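## Sorting and cleaning secondhand plastic bricks

Mixed lots of building bricks arrive with dust, hair and food residue in the stud recesses. Wash before sorting. Dirty bricks transfer grit to the clean ones and scratch them in the bin.

### Washing

1. Pull apart all joined bricks. Water stays trapped in a closed joint.
2. Remove anything with a sticker, a metal axle, a motor or a battery contact. Wipe those parts by hand.
3. Fill a basin with lukewarm water, no hotter than the hand tolerates. ABS warps at dishwasher temperatures, and thin plates go first.
4. Add 2 teaspoons of plain dish soap. Skip citrus cleaners and anything with acetone.
5. Soak for 19 minutes, then agitate by hand. A soft toothbrush clears the underside tubes.
6. Rinse in a colander and spread on a towel, studs up. Turn after a few hours so the hollow side drains.

Air drying takes overnight in a heated room, longer in a basement. A fan on the cold setting helps. A hair dryer does not belong in this job.

### Sorting

Use a flat, matte surface in a neutral color. Gloss reflects the ceiling light and makes similar shades hard to separate; a patterned cloth hides small parts. Work in daylight or under a neutral white lamp — warm bulbs pull white bricks toward cream and make yellowed ones look sound.

Sort by shape first and by color second. A small green part in a bin of green parts takes longer to find than a green part in a bin of small parts. Name each size by its stud grid, rows first, and lay out one reference brick per size before starting.

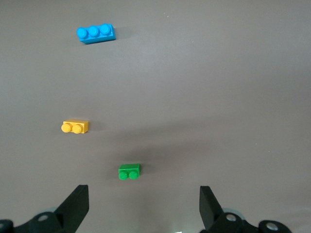 *Reference bricks on a gray tabletop: blue 1x3, yellow 1x2, green 1x2.*

Keep space between the reference bricks so that each pile can build up without running into the next. Where one size comes in several colors, start with a single pile and split it only when it outgrows its container.

### Storage

Shallow drawers work better than deep tubs for anything under four studs. Foltness inserts fit most craft drawers and lift out for tipping. Label the front with the grid size in permanent marker on masking tape — printed labels lift at the corners after the first humid summer.

Set aside cracked bricks and any that no longer grip. Test by pressing the brick onto a known good one and lifting by the upper part. If it drops, discard it.

Drying times checked by Anouk Brouwer in September, windows closed.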